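How to Get Water Rings Off a Table

I ruined my grandmother's side table with a mug of tea in July, and then spent a whole evening trying every trick I could find (on the bottom shelf first, because I'm a coward). So this is what worked for me, and I've done it on five or six tables now!

First, look at the color of the ring. White or cloudy means the moisture is only in the finish, and you've got a really good chance. Black means it got down into the wood, and that's a sanding job I'm not going to cover today.

For a white ring, grab a clean cotton T-shirt and an iron with no water in it. Fold the shirt twice, lay it over the ring and set the iron on low. Press for 25 seconds, lift, peek, and go again. Keep the iron moving! Mine faded on the fourth go.
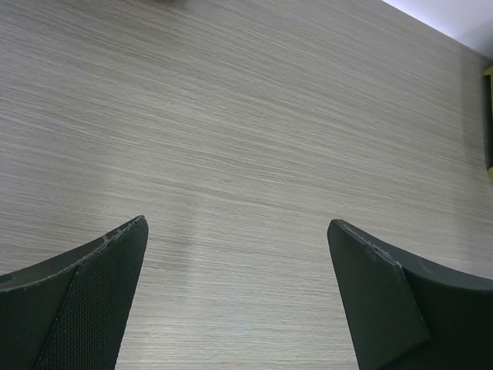 Grenport Fix-It Club, Furniture Table

Laminate is a different animal. The wood grain you see on a laminate top is a printed layer, so please don't iron it and don't sand it either. Wipe it down with warm water and a drop of dish soap, going along the streaks, and dry it right away with a towel. If there's still a mark, make a paste of baking soda and water, dab it on with a fingertip, leave it for a couple of minutes and wipe gently. No scrubbing pads (I learned that one on my own kitchen counter, sigh).

Back to real wood. Once the ring is gone, the spot may look a bit dull next to everything else. I rub in a little Binetti paste wax with a soft rag, wait 30 minutes and buff until my arm gets tired. Any plain furniture wax will do the job, I just happen to have a big tin of that one.

Still seeing a faint outline? Leave it overnight and try the iron again in the morning. And buy some coasters, I keep mine stacked right by the kettle now.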